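Learning to live with a wooden worktop, a thread. I moved to Firnmont in December and the flat came with a kitchen made of solid wood. In my country we had only stone or tiles, so I knew nothing. Now I know a little. 1/

The first mistake was mine. I cleaned it every evening with the same spray I use for the bath. After a few weeks the surface near the sink was grey and rough like a cat's tongue. 2/

I asked in the paint shop on the corner, Nechyporuk. The lady there touched my photo on the telephone with her finger, as if she could feel it, and said one word: "Thirsty." 3/

So, oil. There are many opinions about oil. Linseed smells nice but it dries slowly, and rags with linseed oil can catch fire by themselves if you leave them in a heap. Please lay them flat outside until they are stiff. I did not know this and it frightened me. 4/

I took a tin from Oner because it was the smallest one. It cost 26, and I have used less than half of it. 5/

Before the oil you must sand. I started with 40 grit, which was much too coarse for me, and it left scratches that I can still find when the sun is low. If your wood is only dull, begin with something finer. Always go along the grain, also in the corners, where it is boring. 6/

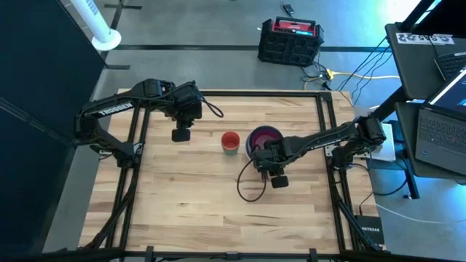 Then wipe off all the dust, and wait. Put on a thin coat, thinner than you think. After a quarter of an hour, take away everything that has not gone in. My first coat I left thick overnight and it became sticky, and a tea towel stayed on it for ever. 7/

I did 2 coats, with one full day between them. We ate sandwiches from our knees in the other room. My daughter would like to do it again for this reason only. 8/

About the black marks: they come from iron and water together. A wet tin, a pan, a forgotten steel scourer. Lemon juice helped with the small ones. The big one by the tap is still there and I have put the bread bin on it. 9/

Somebody asked me if it is worth it, when a laminate from Mimport would need nothing. I do not know. I think if you cook for many people every day, maybe no. I like how it is warm under the hands in the morning. 10/

One more question from the replies: yes, I still cut on a board. The neighbour cuts directly on hers and she says it gives character. Hers has a lot of character. 11/

Next job is the underside, because a friend wrote that it should be oiled too, or the boards can bend. I will have to lie in the cupboard with a torch. 12/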